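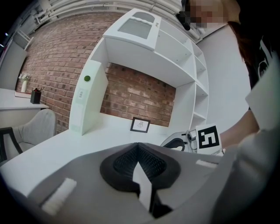

A few posts on a fault we've been chasing with the hand-held grippers, in case anyone else is recording desk tasks with a pair of them and getting odd results.

Short version: the gripper width was wrong in a lot of our recordings and we trained on them before we noticed. 43 of 378 episodes affected. All from one unit of the pair.

The setup first. Two grippers, one in each hand, a camera on each. We get the opening of the fingers from the markers, so if a marker shifts on its mount, the number shifts with it. The software doesn't complain. It can still read the marker perfectly well, it just reads it in the wrong place.

We first saw it on the arm, not in the data. The task was picking up a pen from a holder and laying it on the desk. The policy would reach in, close, stop short and lift with nothing in the fingers. It did this on nearly every run and always on the same side.

Mawuli Aryee thought it was the arm's own gripper, which was a fair guess as we'd changed the fingertips that week. He swapped them back. Same result. He recalibrated the arm. Same result. That was a day gone.

Then the safety matter, which I'd rather write down than leave out. On one run it went the other way. The target was a small picture frame, and the arm kept closing after contact. The force limit on that controller had been raised for an earlier test and not put back. The glass cracked and a piece came off on to the desk.

Ama Ansah hit the stop. She was standing well back and wasn't hurt. But her hand had been on that desk a minute earlier, resetting the objects, with the arm still powered. We'd got into the habit of doing that between runs. We don't do it now.

So there were two faults. The bad width data explains the fingers stopping short. The force limit explains the glass. Fixing the first would have done nothing about the second, and I think we'd have missed it if the frame had been plastic.

On the data: Kwabena Kyei plotted the fully closed width for every episode in order. It should be a flat line, because closed is closed. For one gripper it was flat. For the other it was flat, then it stepped up by 9 mm and stayed there until the end.

The cause was dull. The adhesive under one marker had let go at a corner and the marker had slid along the mount. You could move it with a fingernail. It had looked fine to all of us, me included, and I'd handled that unit every day.

What we did with the 43: kept the video, threw out the width values and worked them out again with a corrected offset. Kwabena checked 25 of them by hand against the video. Two were still off and we dropped those.

Retrained over the weekend. The pen task works on both sides again. I don't have enough runs to give a success rate worth quoting, so I won't.

Changes from today, February 2, 2026:
Open and close each gripper fully at the start and end of every session, and compare the two readings before uploading.
Markers are screwed down as well as glued.
The force limit goes back to default whenever the controller restarts.
Arm off before anyone reaches on to the desk.

The start and end check takes a few seconds. Had we been doing it, we'd have caught this in the first bad session.

Grażyna Duda asked whether the older recordings from May are affected. No – those were made with the previous pair, and the closed width is flat all the way through. I checked them this morning.

If you want the plotting script, reply here and I'll send it once Kwabena has taken our file paths out of it.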